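Oiling a pale wooden board

jotlow61
Raw linseed or hard wax on a pale board? I don't want it going yellow.

Hubert Sadowski
Hard wax. Linseed darkens within a year – mine did by January.

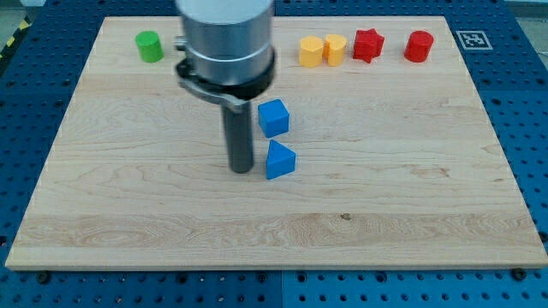 Two thin coats, and a rub with 300 grit between them.

uderden_k
Disagree. 300 is too coarse after the first coat. I use a grey pad.

Hubert Sadowski
Never had scratches from it, but I press lightly.

jotlow61
Wax it is. I'll try the pad first.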